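Scanning parcels from shelf to table

Applies to small parcel rooms using a corded handheld scanner and numbered shelf bays. Written for the Polano parcel sheet, but any list with one row per parcel will do.

Before you start

Plug in the scanner and open the sheet. Scan one test label and delete the row. Check the cable has enough slack to reach the lowest shelf. Sheets are split at 1000 rows; start a new one if the current sheet is full.

Step 1. Set the order

Work along the shelf by bay number, then move to the table. Do not alternate between the two — skipped parcels are hard to find later.

Step 2. Steady the parcel and scan

Press the free hand flat on the box, next to the barcode or over a part of the label you do not need. Hold the scanner a short distance off and tilt it slightly if glossy tape reflects the beam.
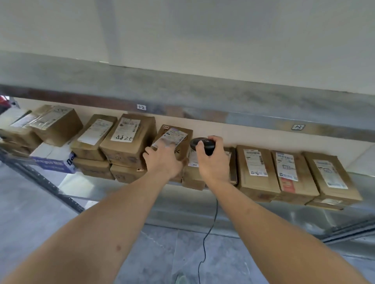 Bays 12 and 13 on the shelf, and a stack on the table with its top box being scanned.

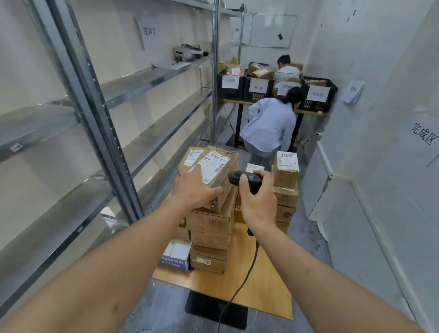

Step 3. Deal with failed reads

After 3 failed attempts, type the code in by hand. If the print is damaged, put the parcel in the crate for abnormal items (异常) and leave its row open.

Step 4. Check handwritten numbers

Marker numbers on labels are for sorting by eye. Enter them in the notes column, never in the code column.

Step 5. Close the batch

Close after 50 parcels or at the end of a bay, whichever comes first. Compare the row count with the parcels handled, then save. Coil the cable loosely and hang it clear of the floor.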